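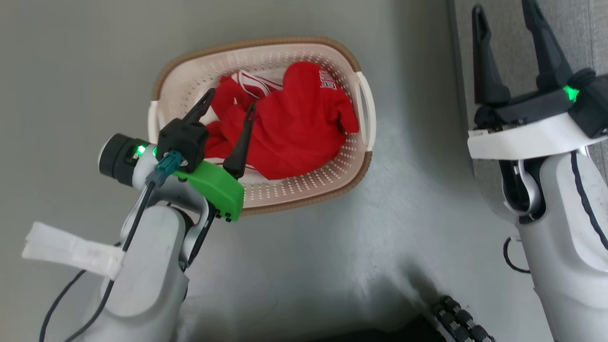

Wash and Fold Attendant — Tosten Laundry, Wadard Street shop

We use cookies to remember your language and to count visits. Accept all | Settings

Tosten Laundry is looking for one person for the morning shift at our Wadard Street shop. We wash clothes for families, students, two guest houses and several local sports clubs. The work is on your feet and the shop is warm in summer, so please think about this before you apply.

Your working hours are from 6:30 a.m. to 1 p.m., five mornings in each week. The shop manager makes the plan for one month and gives it to everybody in advance. If you need to change a morning, you ask a colleague first and then tell the manager.

What you will do

You receive the bags at the counter, weigh them and write the ticket. You check pockets and labels, sort by color and by temperature, and load the machines. After drying you fold, pack and put the order on the shelf with its number. In the quiet time you clean the filters and answer the telephone. Shirts and bed sheets go to our pressing room on Tsikata Road, so ironing is not a part of this job.

Stains are a subject that we teach. Grass, blood, cooking oil and ink are all treated in a different way, and in the first two weeks you will work next to an experienced colleague who shows you each of them. We use the Jostex ticket system. It is simple and you can learn it in one morning.

What we ask from you

You can lift a full bag of 2 loads without help. You read English well enough to understand a care label and a note from a customer. You are polite also when the customer is not. Experience in a laundry, a hotel or a kitchen is welcome but it is not necessary. You must be 18 years or older and have permission to work.

What we offer

The pay is $577 per week before tax, and it is paid every second week. After three months without unexcused absence you receive one time $125. We give you two aprons and we pay $320 in the year for shoes and the bus. Your own laundry is free, up to one bag per week — please do it after the shift. Paid vacation starts to collect from your first day.

How to apply

Please write a short letter, half a page is enough, and tell us where you worked before and from when you can begin. A resume is good if you have one. You can bring it to the counter at Wadard Street after 2 p.m., or send it with the form on our jobs page. Please do not come in the morning, at that time we have many customers and we cannot give you attention.

Yayra Amegashie reads all the letters and will call you for a talk in the shop. The talk takes half an hour. After it we invite two or three people for a trial morning, and this morning is paid as a normal one. We would like that the new colleague starts in May. Persons who we cannot take will also receive an answer.

If you have a question about the job, please ask at the counter for Yayra.

© Tosten Laundry | Contact | Jobs | Back to top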